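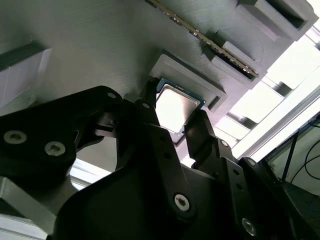 Processor at the mouth of its pocket, memory stick already in its slot.

Search tips Search this site Go

I've had a drawer of loose computer parts for longer than I've had my current kitchen table, and this December I finally dealt with it. If you upgrade your own machines, or you're the person in the family who gets handed everybody's dead desktops, you probably have a drawer like it too. Mine had processors rolling around with wood screws. I'm not proud!

What got me moving was a printed holder. A fixture with a square pocket for the chip and proper slots for the memory is such a nice way to keep things still on a bench, and once you've worked with one you won't want to go back to balancing a processor on a paper towel. So these are my notes on printing, fitting and storing, in the order I wish I'd done them.

Measure the actual chip. I went by a drawing the first time and my pocket came out so snug that I had to flex the plastic to get the processor out again, and flexing anything near a processor makes my stomach hurt. Use calipers on the part you own, corner to corner and side to side, and then give it a hair of extra room. My friend Raphaël Pichon prints a thin test ring of just the pocket walls before he commits to a whole fixture. It takes him 15 minutes and saves him half a spool a year, or so he claims.

Bevel the inside of the pocket. A sloped inner wall lets the chip find its own way down, even if you come at it a little crooked (and I always come at it a little crooked). With straight walls it catches on one edge and sits there tilted, and the temptation is to push. Don't push. Lift it off, square it up, lower it again.

Raise the pocket above the rest of the surface if you can. You want something to aim at, and you want room for your fingertips on either side.

Don't worry about layer lines on the outside. I spent an entire evening sanding my first holder because I could see the ridges, and then it lived in a closet. Inside the pocket is another story. Run a fingernail around and if you feel a blob or a string, take it off with a craft knife and wipe the dust away before a chip goes anywhere near it.

Hold the chip by its sides. Thumb on one edge, finger on the opposite one, and stay off the contacts underneath. The metal lid on top can take a fingerprint, you'll just be wiping it off later with a little rubbing alcohol on a lint-free cloth. If your chip has pins instead of flat pads, go twice as slow and give the pins somewhere to sit that isn't the hard bottom of the pocket. I lay a square of anti-static foam in there.

About static, then. Plain printed plastic is fine for holding parts while you sort them, but I don't treat it as static protection. I touch bare metal on a grounded case before I start, I wear the wrist strap, and no fuzzy sweater. For anything going away for months, the part goes into an anti-static bag first and then into the box. Ysaline Fleury in my repair group keeps the bags from every part she buys, folded flat in a recipe tin, and after seeing that I stopped throwing mine out.

Memory sticks are easier because they stand up by themselves. Print a guide for each end and leave the middle of the board open so you can get hold of it. Pick it up by the short ends or the top edge, and keep your fingers off the gold contacts! If they're already smudged, the same cloth and alcohol will do, and let it dry completely before you use it. Keep the slots a bit looser than you think, too. A holder doesn't need to grip like a motherboard does.

Label as you go. I cannot say this loudly enough. I had 14 memory sticks and could have told you what three of them were. Now each one gets a strip of painter's tape on the bag with the size, the type and the machine it came out of, plus a "tested" or a question mark. Painter's tape peels off clean, masking tape left gunk all over my Skalura box and I'm still picking at it.

Where to keep it all? Anywhere dry and boring. My parts moved out of the garage and onto the shelf over the washing machine for a week, which was a terrible idea (steam), and now they're in the hall closet in a shallow lidded box, chips on the left and memory on the right, screws in a pill organizer. The old Gritley tower that donated half of it went off to recycling with an empty case and my blessing.

One last thing, check your light before you sit down. A shiny chip lid throws glare right back at you under a desk lamp, and the little orientation mark on the corner is hard to spot. I swing the lamp off to one side and tip the chip until the mark shows up, then put it in the pocket with the mark facing the same way every time. Top left, for me. I wrote it on the lid of the box in marker so I'd quit asking myself.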